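Subject: Re: [hands-on] Open day at Pirmont, worth the trip?
Date: January 2020

> Did anybody from the list go to the open day at Pirmont in the end? I
> could not get away. We are thinking of building a task box for our own
> two arms, and I would like to know if theirs is any good for teaching,
> or if it is mainly there for the visitors. Also, is it true that they
> let people drive the arms themselves?

Hello all,

Yes, I went, and I stayed until they switched off the lights in the hall. It is a long way (I changed trains at Alach and waited there 34 minutes in the cold), but I would go again.

To the last question first: yes, visitors may drive. You put your name on a sheet at the door and you get a short turn with the two arms. The Temomau group looks after this stand. They gave me a card with one job written on it, which was to bring the selector to position 4 and then move the white cable. I managed the selector on my second try. For the cable I needed all the rest of my time, and I think most people before me had the same trouble, to judge by the faces in the queue. 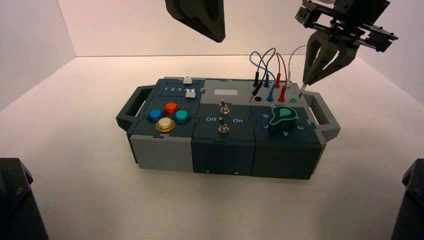
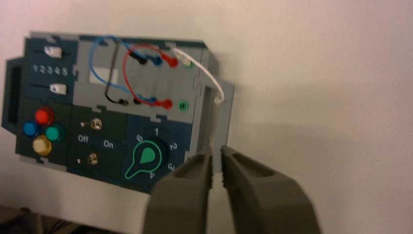
The box with its buttons, switches, selector and patch cables.

What I liked is that the jobs are of very different difficulty. A push button forgives you almost everything. A toggle switch is already less kind, as you must come to it from the correct side. And a plug is a different matter altogether — you have to hold it straight, and the cable pulls it where it wants to go. For teaching I would start with the buttons and leave the plugs for the second week.

They told us that they had recorded 1673 attempts with the box since July and that they want to reach 2000 before they change anything on it. I asked if the drawings can be had. They can, but you must write to the Joubert workshop and wait a little, as they are correcting the sizes of the handles.

One complaint: the talk in the afternoon was planned for 28 people and many more came, so I heard it from the corridor and understood perhaps half. If somebody from the list had a seat inside, I would be glad of your notes, above all the part on how they choose the order of the jobs.

I can send my own notes to anyone who wants them. They are in pencil and not very tidy.

Kind regards to all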